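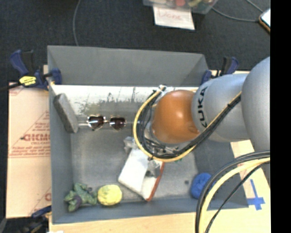

Progress report on the Hiltatby quilt pattern project, second half of the grant. Work on the pattern booklet is on schedule, and the text of all but two patterns is final. The remaining two are the Motel block and the long table runner, both held up by questions about seam allowance on the curved pieces. We settled the color order for the Motel block in September: a flat gray background, a lighter silver gray for the inner ring, one orange curve laid over it, and narrow strips of black and yellow along the left side of the curve. Readers who sew from black and white printouts should be able to tell the orange from the gray by the fabric key.

Testing

Each finished pattern went to at least one home sewer who had not seen it before. We received 49 comment sheets. Most comments were about cutting layouts, and several people asked for the templates to be printed with the grain line marked. This has been done for every template in the booklet. Three testers found the same mistake in the Wuva wall hanging, where the border strips came out short. The yardage and the strip length have both been corrected, and the pattern was sewn again from the new instructions before it was signed off.

Permissions

Stojan Hodžić has written the terms of use that will appear on the inside cover and on the download page. Guilds and teachers may copy any pattern for a class. Finished quilts may be sold at fairs and fundraisers. The patterns themselves may not be resold or posted elsewhere, but anyone may link to the download page. Vidmar, who drew the templates, has agreed to these terms in writing and keeps the rights to the original drawings.

Spending

Printing is the largest cost still to come. The quote is for 390 copies, stapled, with the templates as loose sheets in a back pocket. Fabric for the sample quilts cost less than planned - we used donated backing for most of them - and we ask to move the difference to postage. The request form is attached.

Still to do

Finish the Motel block and the table runner. Proofread the metric conversions. Photograph the table runner once it is bound. Send the full file to the printer, then put the free patterns online as separate downloads. The sample quilts stay at Hiltatby until the booklet is out and can be borrowed by guilds after that.

22 Dec 2021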